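Fixed Timesteps Belong in the Engine, Not in the Tutorial

Every small game engine I have used in the past few years ships with a variable timestep as the default. The update function receives a delta, the author multiplies velocities by it, and the manual has a chapter near the end explaining why this will go wrong. I think the default should be reversed.

The case for variable delta is that it is simple. One update per rendered frame, no accumulator, no interpolation. For a menu or a card game that is fine. For anything with a spring, a jump arc or a stack of boxes, the result of the simulation now depends on the display. Position updated by velocity times delta gives one jump height at 50 frames per second and a different one at 300. The gap is small per step and it compounds.

We found this in Norley, a platform game with one moving lift that mattered. Yaryna Kovalchuk logged the player's height at the top of the same jump, with the same recorded input, over 3,681 runs on machines with different refresh rates. On the faster displays the player cleared a ledge that was meant to be out of reach. Level design had been done on slow laptops. We moved the ledge, which was the wrong fix, and then moved the simulation to a fixed step, which was the right one.

The usual objection is cost. Shahram Farahani, who maintains the physics module in Clivano, argues that a fixed step punishes weak hardware: if one step takes longer than the time it represents, the accumulator grows and the game never catches up. He is correct about the failure. The remedy is a cap on steps per frame. In Nseir we set it to 2 and let the game slow down past that point. Players reported slow motion. They did not report falling through floors, which they had before. 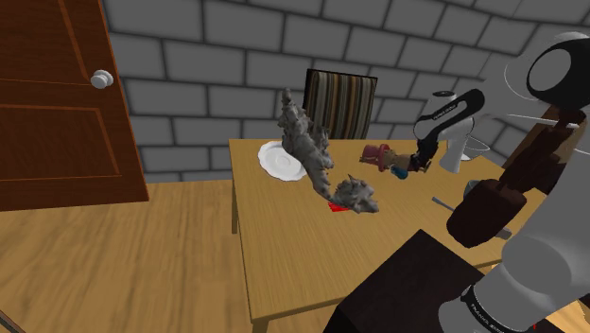

The second objection is latency. Interpolating between the previous and current states means drawing slightly behind the simulation. At a reasonable step rate I can't feel it, and an author who can is free to draw the latest state and accept the jitter. That is a decision for someone who knows the tradeoff. A beginner with a fresh project has no reason to know it exists.

Replays also come cheaper. With a fixed step and a seeded random generator, a replay file is a list of inputs and step numbers. With a variable step you have to store every delta as well, and a single dropped value ruins the file. Floating point differences between platforms remain a problem in both cases.

Wostdale's October release adds a fixed step behind a flag, off by default. I would ship it on, keep the flag for people who want the old behavior, and move the chapter on accumulators to the appendix.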